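**Project report: Clearing a Kitchen Table with a Single Robot Arm**
Granisen Technical College, Department of Automation
Submitted 9 May 2021

## 1. Purpose

The project examined whether a robot arm of moderate cost can carry out ordinary kitchen chores without step-by-step help from a person. It continues the Villby study, in which the same department tested towel folding and concluded that soft materials were beyond its equipment. The present group therefore chose rigid dishes and toy food.

## 2. Method

Each trial began with a spoken-style written command, such as "put the orange in the bowl." The control software, Premura, was trained on 2627 recorded movements. Training was completed in February. A trial was counted as a success only if the object was released inside the target and remained there. Any contact by a student ended the trial.

## 3. Results

The group ran 42 scored trials. Round and compact objects were handled well. Failures were concentrated in two groups: long objects lying at an angle, and objects close to the toaster oven, where the planner often stopped the arm as a precaution. A command took almost 2 minutes on average, far slower than a person would need.

The table layout used for the mixed-object trials included a ketchup bottle lying on a plate, toy fruit, a cup, a colander and a bowl. The peeled banana was the most difficult item, and the software proposed 7 different grasps for it in a single session. 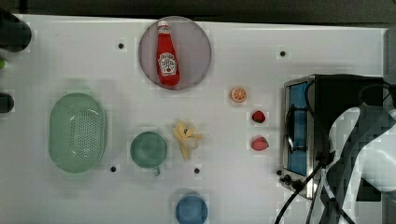

## 4. Discussion

The results do not support the use of such a system in a home at present. Shop-floor work, where parts arrive in known positions, appears closer to practical use. The group recommends that the next project repeat the trials with the Górecki gripper and include the opening of the oven door, which was left out for lack of time.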